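28 July 2022, bench 2, Prisitz arm

Okay, writing this up while I'm still annoyed, because if I leave it until after lunch I'll forget half of it and Ryszard will ask me all the things I forgot.

Short version: the arm faulted out three times this morning during the paper towel task, all three times right after closing on the roll, and the third time it did NOT let go when I hit the soft stop. It held on. I had to go to the big red button, which dropped power to the joints, and the arm sagged with the fingers still shut. No damage I can find, no pinched hands (mine were on the keyboard and the button, where they belong), but I don't like it one bit.

What I had loaded: Watero controller, the build Ryszard flashed last time he was in, gripper force limit set to 164 in the config. Those are raw units, not newtons, don't get excited. Episode length 455 steps. Logging to the Vusta box as usual.

First fault came at step 256, "grip position timeout." I shrugged, cleared it, homed, ran again. Second run, same message, same step. That should have been my clue right there! A mechanical jam doesn't care what step you're on. But no, I went and wiped the finger pads and checked the cable for a snag, then ran it a third time.
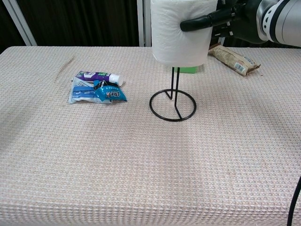
The timeout is a stupid check for this kind of object, and I think that's the whole first half of the problem. The controller tells the gripper to close to a position, waits, and if it hasn't gotten there it throws the fault. Fine for a hard block, where we set the target to match the width. But a quilted roll gives under the finger — you can see the dent where the rubber tip is pressing into the side — so the final position depends on how squashy that bit of paper is. We want "closed until force limit" to count as success, and in this build I'm pretty sure it only counts position. The old Quinlan controller did it the other way and we never had this.

Second half, the bad half: why didn't it open on the soft stop? My guess (guess!!) is that once the gripper driver is in fault it ignores every new command until it gets a clear, and the soft stop sends "open" without sending a clear first. So the one time you really want it to open, it won't. I looked through the stop routine and there is no clear in there anywhere. I haven't proved it though, and I didn't want to fault it a fourth time by myself.

What I did after: powered back up in slow mode, cleared the gripper fault by hand from the terminal, opened, backed off, parked. Fingers opened fine. Then I locked it out and put a note on the controller.

Ryszard Domański, if you're reading this before I find you: please don't run anything with the gripper until we've looked at the stop routine together. Jogging the arm with the gripper disabled is fine by me.

To do:
— pull the driver log off Vusta before it rolls over
— force the fault with nothing in the fingers and try soft stop (two people, one on the red button)
— add the clear to the stop routine, test again
— change the grasp check to accept force limit
— ask Prisitz if brakes are supposed to let it sag that much on a power drop. It seemed like a lot. Maybe I just never looked before.

Morning's episodes are all marked bad. I'm keeping the files for the timing but they shouldn't go into anything.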